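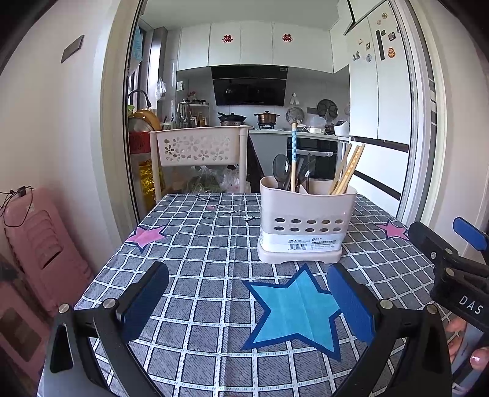

I reread the Zellham books every few years, and this time I read them in the order the publisher now prints on the back cover. There are four novels, and the order on the covers is chronological. It starts with the founding of the harbor and ends with the trial. The order the author wrote them in is different. She wrote the trial first, then the flood, then the founding, then the short one about the ferry family that most readers skip.

My argument is that publishers should stop renumbering series this way, and that readers who are new to a long series should ignore the numbers if they have been changed. I review mostly science fiction and fantasy, with some historical fiction, and the practice has spread through all three. It usually happens when a series gets new covers. Someone decides that a reader in a bookstore wants to know which one is Book One, and the easiest answer is the one where the earliest things happen.

The trouble is that a prequel is written for people who have already read something. Even when the author says it stands alone, she knows what most of her readers know, and she writes around it. The founding novel in the Zellham set opens with a boy named Arnholm stealing a coil of rope. If you have read the trial, you know that he will be a judge at seventy, and that he will send his own nephew to the quarry over a theft. The rope scene is two pages long and very plain. Nothing much happens in it. A reader who comes to it cold will think the author took her time getting started, and that reader will be right, because for him she did.

I tested this on my brother-in-law, who reads a lot and had never tried the series. I lent him the founding novel. He stopped at page 342 and gave it back. He said the writing was fine but he didn't see why he was being told about these people. A year later I talked him into the trial, which he finished in a week, and then he went back to the founding and read all of it. One reader doesn't prove anything, but I have had letters along the same lines from people who started with the book marked 1 and gave up.

There is a case on the other side, and I should set it out fairly. Some readers want events in order. They find it irritating to meet a character dead in one book and alive in the next. Parents buying for a teenager want a number on the spine. Librarians have told me that an unnumbered series causes trouble at the desk, and that the second volume gets borrowed ten times by people who think it is the first. I believe all of that. A number is useful. I only want it to be the number the books came out in.

It is also true that a few authors have asked for the change themselves. Wanpen Phetsri is the one I know best. Her Skorari cycle runs to five volumes, and when the third one came out she wrote an afterword asking people to read it first from then on. It goes back to the generation before the salt war and explains how the two houses came to share a well. She felt she had finally written the beginning. When the set was reissued, the publisher followed her wishes and moved it to the front.

I like those books very much, and I think she was wrong. An author has every right to say what order she prefers, and I would never want a publisher to go against her on it. But she isn't the best judge of what it is like to arrive knowing nothing, for the simple reason that she can't do it. She had lived with the Skorari for years by the time she wrote the third volume. The well meant something to her before she typed the word. In the first volume as it was published, the well is a rumor. People swear by it, and one old woman claims to have drunk from it, and we don't know whether to believe her. That doubt carries a good third of the book. Read the prequel first and the doubt is gone. You know where the well is and how deep, and you spend those chapters waiting for the characters to catch up with you.

The style suffers too, in a smaller way. Phetsri was a less sure writer in her first book than in her third. She leaned on long descriptions of meals and weather, and her battle scenes are hard to follow. Readers forgive that in a first novel when it is the first one they read. Coming down to it from the third, they feel the drop, and some of the online reviews of the reissued set say so. One called volume two "a step backward," which would be a reasonable complaint if it had been written second.

I think the habit comes from treating a series as a record of invented events, with the books as containers for them. If the story is a timeline, then of course you start at the left. But most of what a novel does is decide when you will find things out. Two chapters in the wrong order can ruin a mystery, and everyone accepts that. No editor would take a novel that jumps around in time and print the chapters by date. I don't see why four novels by the same person should be handled differently from four parts of one novel.

The omnibus editions are worse. The one-volume Zellham runs to 1546 pages and follows the new order, and it leaves out the original publication dates except in tiny type on the copyright page. It also drops the prefaces. The preface to the flood novel was only a page and a half, but it told you that the author had begun writing about the harbor to get away from the courtroom. I thought that was worth knowing. The omnibus has a map in its place, drawn for this edition, and the map shows the breakwater that isn't supposed to be there until the last chapter of the founding book. I noticed it before I had read a word.

I don't want to overstate this. Good books survive bad packaging, and a reader who likes Zellham will like it in any order. I first read the flood novel with no idea that it was part of anything. I found it in a box at a rummage sale when I was 15, without its jacket, and got through most of it on a bus. There were references to a trial that I took for background, the sort of thing an author puts in to make a place seem lived in. When I learned that there was a whole novel about the trial I was pleased for a month.

So accident works fine too, and maybe that tells against me. But a book picked up by accident makes no promises. A book with a large 1 on the spine does, and a reader who is bored by it will reasonably decide that he is bored by the series.

There are long series where the question barely matters. The Tsuchiya detective novels can be read in any order, and I have read them in a very poor one. The detective ages, her sergeant gets married at some point, and otherwise each case closes at the end. The publisher lists them by date of publication and leaves it there. In most of the mystery section this is normal practice, and I have never heard a crime reader complain about it.

Fantasy publishers seem to be more nervous. I suspect it has to do with length. If you are asking someone to commit to 700 pages and then do it again three more times, you want to be able to say where to start, and you want the answer to sound obvious. "Start with the first one she wrote" sounds obvious to me. It apparently sounds less so in a sales meeting, particularly when the first one she wrote is also the oldest and the one with the most dated prose, and the prequel is new and has sold well.

What I would like to see is modest. Put the year of first publication in the list at the front of every volume, next to each title. Plenty of publishers did this once and many still do. If the author prefers another order, print her note, signed, and let people take it or leave it. Phetsri's afterword is a good piece of writing and deserves to be kept. In the reissue it was cut, so that the books now follow her advice without telling anyone it was advice.

As for what to do in the meantime, check the copyright page. If the book marked 1 is newer than the book marked 2, put it back and pick up the older one. For Zellham, that means the trial, then the flood, then the founding. Read the ferry book whenever you like, but do read it. It is the shortest by a long way and has the best ending of the four. For the Skorari, begin with the volume now numbered 2, put up with the meals, and save the well for third. My old paperback of that one is 508 pages and the spine has split at the chapter where the two houses first sit down together. I have been meaning to replace it, but every copy I find has the new number on it.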